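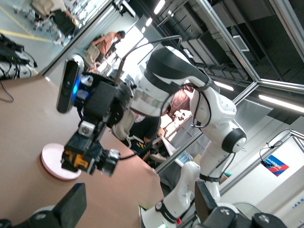

Gerkus Table Oil, 600 ml tin

We've been selling this oil for longer than we've had a proper shop to sell it from, and it is still the one we reach for when a customer rings up in a flap about a tired old table. It's a blend of plant oils with a little wax stirred in, it goes on with a rag, and it leaves a soft, low sheen that you'll want to keep running your hand over (we all do it, even with customers watching).

The tin holds 600 ml, enough for two coats on a kitchen table that seats six, with a bit left over for the chopping board. New or freshly sanded wood drinks more than you'd expect, so if yours has been stripped right back, do think about a second tin.

How to use it

Give the top a light rub with fine paper – 200 grit or thereabouts is plenty – and wipe away every scrap of dust. Shake the tin well, pour a small puddle in the middle and work it outwards along the grain. Leave it for 20 minutes, then wipe off whatever is still sitting on the surface. Please don't skip the wiping! Nearly every sticky table we hear about comes down to somebody being a bit too generous and then going off to put the kettle on.

Leave 4 hours between coats, and overnight before you put anything heavy on it. Lay used rags out flat outdoors to dry before binning them, as oily cloth left in a heap can heat up and catch fire.

Which shade?

Clear warms the wood a touch. Ilusbridge Brown is deeper and very forgiving of old ring marks. Marichka Palamarchuk, who looks after our finishing bench, likes one coat of Brown followed by one of Clear on oak, and I must say hers always look lovely.

Not suitable for varnished or lacquered tops. For those, have a look at Darnidex Cream Polish instead.

Lint-free cloths are sold separately. Shade samples are 90p each, posted on the next working day, or pop in on a Saturday and try them on our offcuts – Chie Arai will find you a rag and an apron.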